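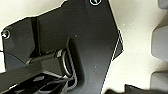 Gripper plate seen from the wrist camera, cable above the bar.

Filed under: Shop floor > Automation > Staffing

Re: Cell 4 handover, Tridstead

> The Broltetti cell placed 3,070 parts in September. Does that mean
> the second packing post goes? The Michalski quote assumes it does.

No. The post stays, but the duties change. Of those parts, 957 went to manual recheck, and that work is now most of the second packer's shift. Lifting has dropped. Standing and screen work have gone up, and the rota still allows breaks as if it were the other way round.

Two points for the Batisberg site before they copy our layout:

- Packers need 80 minutes each week, on the rota, for gripper checks: plate screws, cable run, slot fitting. At present they do it during changeover.
- Restarting after a stop is not in the packer's grade. Either regrade it or leave it with maintenance.

I can send the revised task sheet to anyone who wants it.

Shift lead, packing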